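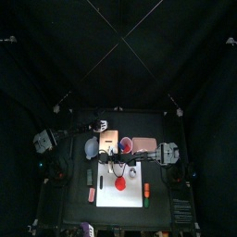

Week six of the two-arm manipulation class at Tullano, and my group has the toy kitchen. The assignment sheet is one line long: put the table in order using both arms. We get to decide what "in order" means and then defend it in the write-up. Our rule so far is that the big things live in the back row, the pink tray at the right end of it, and everything on or beside the white board is fair game. The red thing in the middle of the board is the one every group wants to start with. We're leaving it for last.

Group is me, Caoimhe Rafferty and a second-year who joined on Sunday and has already rewritten our logging script. It's better now. I had to relearn where everything gets saved.

For people asking about numbers: we need 200 good runs by the end of August to pass and 300 if we want the higher grade. We have 158. A run counts as good if both arms do something useful and no one has to hit stop.

The "both arms" part is what costs us. It's very easy to write a plan where the right arm does the work and the left arm parks off to the side. Marijke Postma, who teaches the class, sent our first plan back with "one arm would do" written across the top.

So the new plan has a drawer in it. One arm opens, the other one puts something in. Small pieces only. We wrote the order on paper first and then typed it in.

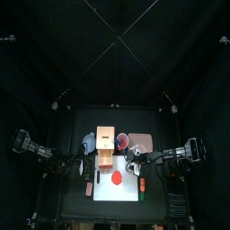

Drawer open, nothing in it yet. Marker still on the board.

Things that have gone wrong with the drawer step, in order of how much time they ate: the gripper closing a little too early, the box sliding along with the drawer, and both arms wanting the same bit of space over the board.

The third one we fixed with a dumb rule. If one arm is over the board, the other waits at its own side. It adds a few seconds to each run. Caoimhe hates it. I'd take the slow version over another afternoon of restarts.

Wrist cameras are the other big topic in our group chat. From overhead you can tell where everything is. From the wrist you mostly get fingers and whatever is behind them, and the model has to learn from both views. 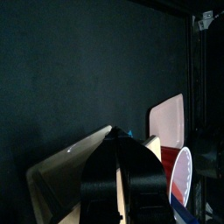

We tried training on the overhead view alone to see how far that got us. Fine for reaching, poor for the last bit before the fingers close. Adding the wrist views back in helped with that, so they're staying, even though the files take forever to copy.

Someone asked what we're running. The planner is called Drolell, it's the class's own code and not public. Last year's groups used Horgan, and there are still comments in the scripts complaining about it.

The longest log we have is 476 lines and most of it is the same warning about a joint limit on the left arm. We asked, and we're allowed to ignore it as long as it stays a warning. I'd still like to know where it comes from.

Lab slot tomorrow is 8 a.m. The Wandora group has the table after us, so we have to put every object back on its start position before we leave - there's a chart for that. Plan is drawer runs only, no changes to the code until we're done.

Will post the failure videos when I've cut them down. There are a lot of them.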